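Lardale Label Maker: User Guide
Section 7. Loading Paper Tape and Printing Your First Labels

This section covers loading a roll, setting the label width, and printing a test strip. Read Section 6 first if the printer has not been charged.

Before you start

You will need the printer, one roll of Lardale paper tape, and a dry, lint-free cloth. Rolls marked 674 are plain white. Other rolls fit the same way but may need a different darkness setting (see step 9).

CAUTION: The cutter blade behind the exit slot is sharp. Turn the printer off before you open the cover, and keep fingers out of the slot.

Loading the roll

1. Hold the power button until the display goes dark.
2. Slide the latch on the right side toward the back and lift the cover.
3. Remove the empty core, if there is one. Pull straight up. Do not twist.
4. Wipe the rubber roller with the dry cloth. Do not use alcohol or window cleaner on it.
5. Peel off the short piece of tape that keeps the new roll closed. Cut the first inch of the roll square with scissors if it is bent or sticky.
6. Drop the roll into the bay with the printing side facing up. The loose end should come off the top of the roll and point toward the exit slot.
7. Feed the end under the two plastic guides until it sticks out past the slot.
8. Close the cover and press down on both corners. You should hear two clicks.

Note: If you hear only one click, the cover is not fully shut and the display will show COVER. Open it and try again.

Setting the width and darkness

9. Turn the printer on. Press MENU, then choose Darkness. Leave it on Medium for white rolls. Choose High for brown or gray rolls.
10. Press MENU again and choose Width. Use the arrow keys to match the number printed on the core.
11. Press OK to save. The printer keeps these settings when it is off, but a full reset clears them.

Printing a test strip

12. Press MENU and choose Test. The printer feeds a short blank lead and then prints a row of bars and the alphabet.
13. Check that the bars are even from top to bottom. If one side is pale, the roll is sitting crooked. Go back to step 6.
14. Press CUT. Wait for the cutter to stop before you take the strip.

CAUTION: Do not pull on a label while it is printing. This can strip the feed gear, and damage of this kind is not covered by the warranty.

If the test strip shows error code 59, the printer has overheated. Turn it off, leave the cover open, and let it cool before printing again.

Where labels stick well
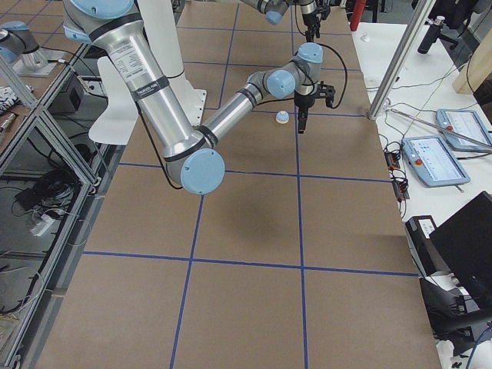
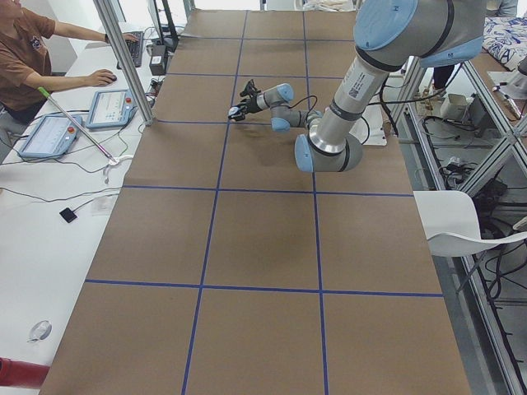 Labels hold best on clean, flat surfaces such as metal, glass, and hard plastic. Wipe the spot first and let it dry. Press from the middle of the label outward with your thumb. On a large layout, it helps to plan the positions before you print. A table covered in brown kraft paper and marked off with dark blue tape, like the one in the second photo, can take one label per cell, but paper tape does not come off kraft paper cleanly, so put the labels on the tape lines if you expect to move them. Try one label first and lift a corner to see how it behaves.

Avoid raw wood, brick, and fabric. For outdoor use, buy the Herlow coated roll and set Darkness to High.

Storing rolls

Keep unused rolls in their bags, away from sunlight and heaters. Stand them on end so the edges stay flat. A roll that has been left in the printer for a long time may curl at the front. Press FEED once and cut off the curled part before you print.

Section 8 explains how to save a label and print copies of it.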